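Lecture 5: Collecting demonstrations in simulation
Leonardo Bassi
Jan 6, 2025

Reading before the lab: the Gesum handout, sections on teleoperation and logging. The section on reward functions can wait until April.

Last term we wrote the motions by hand. From now on the policy learns from examples, so the quality of the examples sets the limit on everything that follows. A demonstration for our purposes is one complete attempt at a task, stored as a sequence of observations and the commands the operator sent at each step.

What gets stored
Each episode holds the rendered view, the joint positions of the hand, the joint commands, and a success flag. The flag is set by the operator at the end, before the reset. Do not set it later from memory.

Commands and measured positions are different things. If a finger is blocked by an object, the command keeps moving and the joint does not. Most of what the policy learns about contact comes from that gap, so record both.

How many
The kitchen task in Terkine needs 220 episodes per group. Of these, 70 are set aside for validation and never used in training. Choose them at random after collection. Last year one group took the final 70, when their operator was at his best, and the validation numbers meant very little.

Episodes are capped at 120 seconds. Nearly all good ones are much shorter. If you hit the cap, mark the episode as failed and keep it.

Variation
Change the object positions at every reset. Terkine does this for you if the randomize option is on, but the option goes back to off when you load a new scene – check it. Objects that are not part of the task stay on the counter. A policy trained on a bare counter tends to fail once there is clutter near the target.
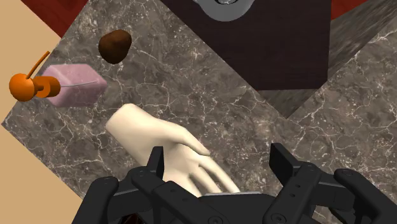 Should failed attempts be thrown away?
Keep them, with the flag set to failed. The basic training script skips them, but they are needed in Lecture 7 for the success classifier, and they show which starting positions your operator finds hard.

Operators
Use at least 3 operators per group. Two people rarely approach the same object the same way, and one person alone gives a narrow set of motions. Write the operator's initials in the log.

To hand in
The episode folder, the log, and one page on what you would collect differently. Upload to Tistness under your group name. Groups using the Grasso lab machines should copy their data off first – the disks are wiped every Friday.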